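19/07/2021

**Gresomix bare tower, lot 1124. Paid $37, picked up from the Melwood depot.**

Gresomix sells ex-office desktops in a few grades. The cheapest is what they call a bare tower: case, board, power supply and cabling, with the processor and memory taken out. Anything else left inside is luck. I bought one in June to rebuild as a second computer for the house, and I've now had it long enough to say what I think of it. I paid full price and have nothing to do with the seller.

The listing said "Dell tower, no CPU, no RAM, cables included, tested before stripping". It had one photo of the outside of a case, which may or may not have been mine. You can't choose a particular machine. You get the next one in the lot.

I'm comfortable inside a computer but I don't do it for a living. If you've never fitted a processor, some of my complaints will matter more to you than they did to me.

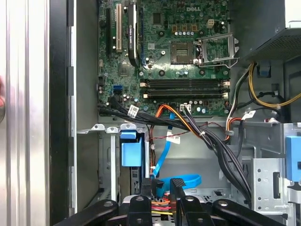 ## What you get for the money

The board was in place with an open socket and bare memory slots, as advertised. I also got a low-profile card that wasn't mentioned in the listing and a hard drive still sitting in its cage. I wouldn't buy one of these hoping for a drive. The listing for the next grade up does promise one, so I take it mine was missed.

The power supply and all its leads were there. I've bought stripped machines from other places where somebody had kept the leads or snipped them short to save time, and you only find out when you get home. Everything in this one ran where it should.

Not in the box: screws, any kind of paperwork, a power cord or a processor cooler. The cooler is the one that caught me. I had read "no CPU" as meaning the chip only, and the listing doesn't say either way. Gresomix should put it in writing, as a suitable cooler can cost nearly as much as the tower.

## Packing and pick-up

Melwood is 37 minutes from me if the traffic is kind, so I drove. They will ship, but the quote to Prevanley was more than the computer. Pick-up is from a roller door at the side of the building, and you need the lot number on your phone or on paper. The bloke at the door found mine in 3 minutes.

The tower came in a plain carton with cardboard folded down both sides. There was no padding inside the case itself. For a drive in the back of a wagon that was fine. I wouldn't be keen on a courier handling it the same way, and I'd want something over the socket.

## The socket

The one thing that really matters on a bare board is the state of the contacts. A bent pin can turn the whole thing into scrap, and with the bracket left open there is nothing to stop a loose screw or a sleeve from getting in there. I went over mine with a torch and a magnifier before I did anything else. It took a good while and I found nothing wrong.

I still mark them down here. A plastic cover costs a few cents. If the seller doesn't have covers, the bracket could at least be closed before the machine goes in the carton.

My advice is to check it at the roller door before you drive away. Take your own torch, as the light there is poor. They didn't seem to mind me doing it.

## Cabling

I spent more time on this than on anything else. All the cables are present, and they're held in thick bunches with ties that look to me like they've been there for the life of the machine. That's good for keeping things tidy and not so good when you want to get a hand down to the board.
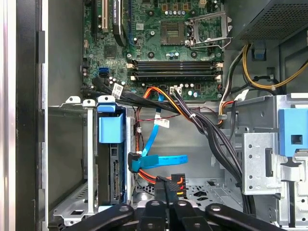 I ended up cutting one tie and replacing it with a hook-and-loop strap, which gave me enough slack to push the main bunch to one side. If you do the same, use flush cutters and work away from the wires. I used the side cutters from the kitchen drawer first and regretted it, though I only marked the tie.

Labels on a few of the leads were a help. So was the colour on the data leads, which are easy to pick out against all the black. 

If I were doing it again I would put the memory in first, while there was still room, and leave the drive leads until last. I did it the other way round and had to unplug one again to get at a latch.

## Cleanliness

Better than I expected at the price. They say the towers are blown out before sale and I believe them. I found fluff packed into the corners behind the front panel and a film on the fan blades, and that was it. A soft brush and a damp cloth took care of it in one go.

There was a sticker on the outside from whichever office had it last. It came off with eucalyptus oil. The outside also had a long scratch along one side, which is covered by their "cosmetic wear" line, so I can't complain about that.

No smell of cigarettes. I mention it only because the last second-hand machine I bought had to live in the garage for a month.

## Working on it

I laid the tower on its side and did the whole job that way. It gives you the board facing up and the drive cages within reach, and you aren't fighting gravity with a screwdriver. Give yourself a bigger table than you think you need. The side panel has to go somewhere too, and mine ended up leaning against the dishwasher.

The metal edges inside were cleaner than I'm used to from cheap new cases. I finished the job without a cut. The cages feel solid and the blue latches on them had no cracks, which is worth checking on any older case, as old plastic can go brittle and a replacement can be a pain to find.
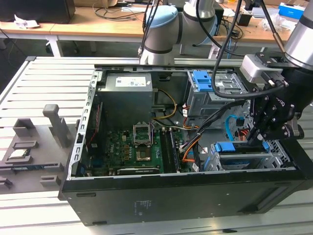 Mostafa Younis left a comment on my earlier note about this purchase, saying he had bought two from the same lot and one arrived with a bent contact in the socket. He sent it back and Gresomix swapped it without an argument, but he had to pay the freight, and that cost him more than the tower had. He also said his second one came with no drive and no card, so mine does look like a lucky pick.

I rang Gresomix to ask about the freight. They said returns to the door at Melwood are free and returns by post are at the buyer's cost. That's on their website if you scroll far enough. I think it should be on the listing.

## Parts I added

I bought the processor, a cooler and memory second-hand from Abdel Hamid, the parts shop near the station in Prevanley, and paid $100 for the lot. The shop asked for the board's part number before selling me anything, and I'd have got the wrong memory without that. Write down the number while the case is open. I had to go home for it.

So the computer came to $137, plus petrol. A finished one of similar age from the same seller was dearer when I looked, though not by a huge amount. Once you count a Saturday afternoon and two trips to the shop, the saving is modest. I enjoyed the afternoon, so I don't count it.
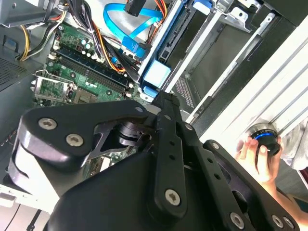
The drive I wiped and then tested overnight. It came back clean, but I don't know its history and I've only used it for things I have copies of elsewhere. A new one is on the list for later.

It started the second time I pressed the button. The first time I hadn't pushed the small processor power plug all the way home, which was my doing. It has since run every day for school work and a bit of music, and I haven't had to open it again. The fan is audible in a quiet room. You stop noticing it with the door open to the hallway.

## Would I buy another

Yes, if I could collect it in person and look at the socket first. I wouldn't have one posted.

**Good**
- All leads present and uncut
- Clean inside for the price
- Sturdy cages, latches intact
- Quick pick-up, and they let you look before you leave

**Not so good**
- Socket left open with no cover
- Listing doesn't mention the cooler
- Return freight is on you unless you go to Melwood
- Bunched cables make it a tight fit for big hands

Four out of five at $37. They've since put up another lot at a slightly higher price, with the same one photo on the listing.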